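Écrire pour la série : notes pour mon intervention
Version du 2023-12-03, à relire dans le train

Bonjour à tous, merci d'être là si tôt ! (Laisser les gens s'asseoir, boire un verre d'eau.)

Je commence par la bible de Nellcombe, ma première série. 167 pages. Je l'ai encore chez moi et je la relis quand je me crois douée. Le producteur de Hatmont en a lu 2, puis il m'a demandé de lui raconter l'histoire à voix haute. J'ai bafouillé pendant un quart d'heure et c'est là que j'ai compris que mon héroïne ne voulait rien.

Ensuite, parler de la salle d'écriture. On y mange mal, on se coupe la parole, on défend une réplique pendant des heures et on la jette le lendemain. J'adore ça ! Citer la scène du ferry (épisode trois), réécrite tout l'été et tournée en septembre dans une version que j'avais griffonnée le matin même.

Passer l'extrait. Si le son ne marche pas, je joue les deux rôles, tant pis pour vous.
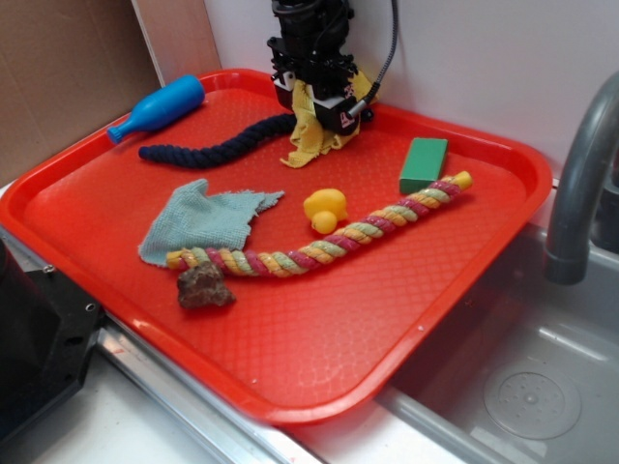 Revenir aux dialogues. Un personnage qui dit exactement ce qu'il pense, moi, je décroche. Dans Hauser, le père parle de la chaudière pendant toute la scène du divorce (attendre les rires, ou pas) et c'est le passage dont on me reparle le plus.

Dernier point, l'argent : lire son contrat, surtout la clause de réécriture. Puis questions de la salle, micro à gauche.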